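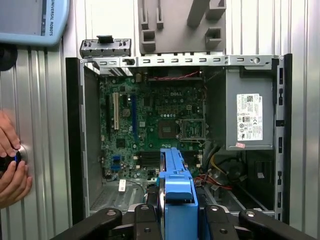 13 May 2024 – I've been itching to share this since February, and now I can: Trisent Rally is going up to the national gravel championship with Daza as our title partner!

We'll run 3 cars, starting with the Mudance Rally, which packs 13 stages into one very long weekend (and yes, I've already packed my boots). Car number 57 stays with us, freshly rebuilt and painted in Daza colors. I can't wait to hear it in the woods again.

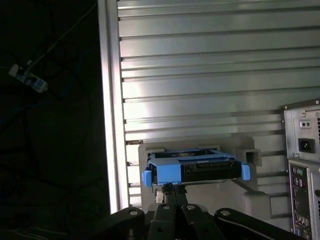

Priraner, our tire supplier, told me the first two stages will be the rough ones, and that we'd be crazy to push before the midday service. I'm listening – mostly.

Our first test covers 1000 kilometers on gravel, and fans are welcome at the service park. Come say hi!

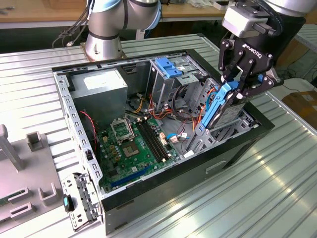
Open desktop tower with a drive in a blue caddy, held by a Robotiq gripper.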